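Household Notes from a Church Basement
Posted 15 Jun 2024 by Till Rothe

My grandmother kept a verse from Proverbs taped inside her cupboard door, the one about the wise woman building her house. Under it was a list of who had borrowed which casserole dish. She forgave the borrowers weekly and never crossed out a name.

I have inherited the list, the tape marks, and the job of running the food pantry at our church in Jurnmont. What follows is what I've learned about keeping a pantry, theirs and mine. Scripture has plenty to say about storing up treasure and very little about storing up lima beans.

Write the date on everything. Use a fat marker, on the front, big enough to read without your glasses. Joseph got Egypt through seven lean years and I doubt he did it by squinting at the bottom of a can.

Keep flour and rice in jars with tight lids. Moths do corrupt, just as it says in Matthew, and they start with the flour. If you find them, throw out the open bags, vacuum the corners, wipe the shelf with vinegar, and put two bay leaves in each jar. I can't swear the bay leaves do anything. My grandmother believed in them and I'm not going to argue with her now.

Wipe shelves before you restock, when they're already half bare. Warm water and a drop of dish soap. Wring the cloth out hard, wood doesn't care for a soaking.
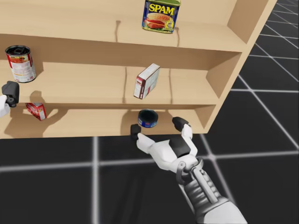
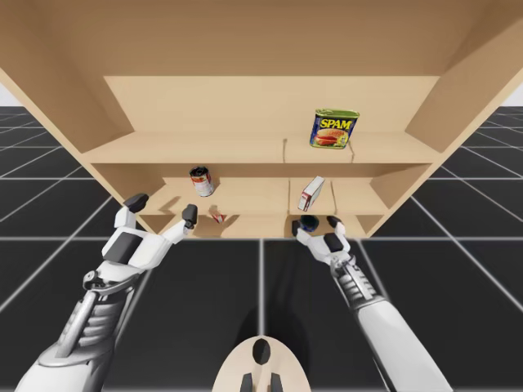 Giving is where most of us go wrong, me included. Every October we hold a canned food drive, and every October people clear out what they never wanted in the first place. Last year we took in 2,018 items, and a good number were water chestnuts. I don't say this to shame anyone, having once donated a jar of pickled beets I'd been avoiding since my wedding. But the first fruits were supposed to be the good ones. So I now keep one shelf at home just for giving, pale wood like the one in the pictures, and what goes on it is food I'd be glad to eat myself. Canned meat, for a start. Peanut butter. Soup with a pull tab, for people who don't own a can opener.

Buy for that shelf on the same trip you buy your own groceries. I put in one thing for us, one thing for them. If I leave it for later I have spent the money on cheese.

New cans to the back, old cans to the front. The last shall be first, if you need help remembering. It's not sound exegesis but it works on beans.

Heavy things go low. I learned this from a 35-ounce can of tomatoes and my left foot, and what I said at the time I have since repented of.

Leave a gap on every shelf, wide enough for your hand. You'll see what you've got, and you won't buy a fourth jar of mustard. We had three when I last looked, and one of them was from our Terkari days, before the move.

Pray over the grocery list if you're inclined to. I do it in the parking lot. Then eat something before you go in.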